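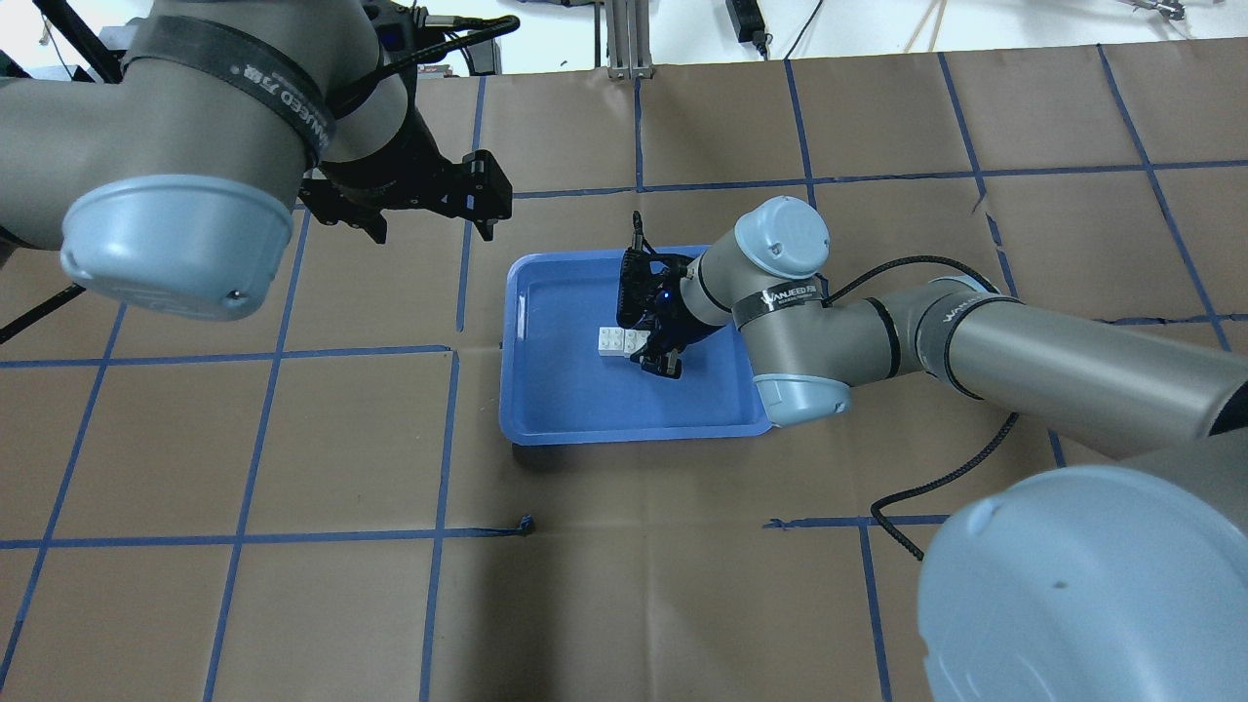 White bricks, blue tray. Everything in its place, for now.

By @thirdjunkdrawer
Feb 25, 2020

I have spent the winter getting organized, and I'd like to report on it while I can still find my phone. Thread.

Background: I moved from Nernia to Galtton last May with a truck full of boxes, a third of which said MISC on the side. One said MISC (GOOD). I was so sure at the time that I'd know what that meant.

MISC (GOOD) held a bike pump, two extension cords, a gravy boat, and the remote for a television I gave away before the move. I've kept the remote. You never know when the television might come back.

Every article on home organizing tells you to start by taking everything out and putting it on the floor. I did this on a Saturday morning. I was then a person who lived on a floor covered in things, and I stayed that person for three weeks.

Also every article has a photo of a pantry with nine glass jars in it. One has lentils. One has other lentils. Where is the half bag of marshmallows with a clothespin on it? Where do these people keep the soy sauce packets?

Second piece of advice you'll get: sort by category. Fine. Is a measuring tape a tool, or is it sewing? Is a flashlight a tool, or an emergency? I have a flashlight in both places now and the batteries in neither.

For small stuff people will tell you to sort by color. It looks wonderful. I did all my buttons by color and then needed four matching ones for a coat, and learned that a dish of black buttons is a place where you can't see any of them.

(Same deal with toy bricks, if you have kids or had a certain kind of childhood. Sort by shape. You can spot a red one in a pile of any shape. You'll never spot the thin one in a pile of red.)

I bought a label maker. I was told it would change my life, and it did in the sense that I now own a label maker and have to keep it somewhere.

The drawer where I keep it is labeled LABELS.

Then there's the cabinet. I ordered a Coleck, the tall one with all the shallow drawers, because it was on sale and I had a fever. It came flat. The instructions were drawings of a calm little man with no mouth. I believe he has no mouth so that he can't warn you.

Step 7 shows the little man putting in the back panel. Step 8 shows the little man with a finished cabinet. I'd like a word with him about what he did in between.

It does hold a lot, I'll give it that. So much that I had empty drawers left over, and I felt bad for them, and I went out and got things to put in them. I now have a drawer of twine. I've used twine once as an adult and it was to tie up the box the cabinet came in.

Some math, for those who like it. The cabinet, the bins, the jars, the trays, the hooks that go on the door, the other hooks when those hooks pulled off the paint, and the paint: just under $1000. I did this to avoid renting a storage unit.

I did look at a storage unit. There's a place out past the Ventura exit with a big orange sign that says FIRST MONTH FREE. The man at the desk asked what I'd be storing and I heard myself say "just some stuff I don't need." He didn't blink. I assume he hears it all day.

The second month isn't free, by the way. I asked. By the time I'd paid for a year I could have bought new versions of everything in there, and a goat.

My aunt's system, which I made fun of for decades: one cookie tin. If it fits in the tin it's sewing. If it doesn't, it goes in the garage and belongs to my uncle. She has never lost a button in her life.

OK, things that have worked. I'm putting these in so that somebody gets some use out of me.

Shallow beats deep. Anything in a deep bin has a top layer you use and a bottom layer that belongs to history. I swapped two of the big bins for flat trays and found my good scissors the same afternoon.

Keep the tape with the scissors. I don't care what category either one is in. They're married.

Write on the box what's in the box, in plain words. "Lamp cord, picture hooks, gravy boat." MISC is a thing you write at 1 in the morning when you've given up, and future you can tell.

One drawer is allowed to be bad. You're going to have one anyway. Give it a nice front and let it be. Mine has takeout menus, a key to something, and birthday candles that are all 4s.

Throw out cords you can't name. I know. I know. I threw out eleven and needed one of them by Thursday, and I'm telling you it was still worth it. The replacement was six bucks and I got a whole drawer back. (I put twine in it.)

Don't buy the bins first. Everyone buys the bins first. The bins are so clean and they stack so well, and you stand there in the store thinking this is who I am now. Measure the shelf. Then go home and measure it again, since you measured it with the sewing tape and it's stretched.

Where things stand tonight: kitchen done. Hall closet done if you don't open it. The bedroom has one box left, taped shut, and all it says on it is a question mark, in my handwriting.

Someone asked on the last thread whether I feel calmer. I feel like I know where the tape is. I used to have to go look for the tape and I'd run into all sorts of things on the way, old photos, half a candy bar. I sort of miss that.

Several of you want to know about the goat. There's no goat. The yard is too small and the lease is very clear.

A few of you also want the exact trays. I got them at the hardware store here in Galtton, from the bottom shelf by the paint stirrers, and they had no name on them that I could see. Any flat thing with a lip will do. I've got one going that started out as the lid of a cake carrier.

Next week I do the garage, which I've been calling "the workshop" to visitors. There's a treadmill in it. I'll post when I've located the treadmill.

Update: opened the question mark box. It's lids. All lids. I don't know to what.

4000 likes · 2000 shares · 318 comments

Contact | Terms | © 2020 | Back to top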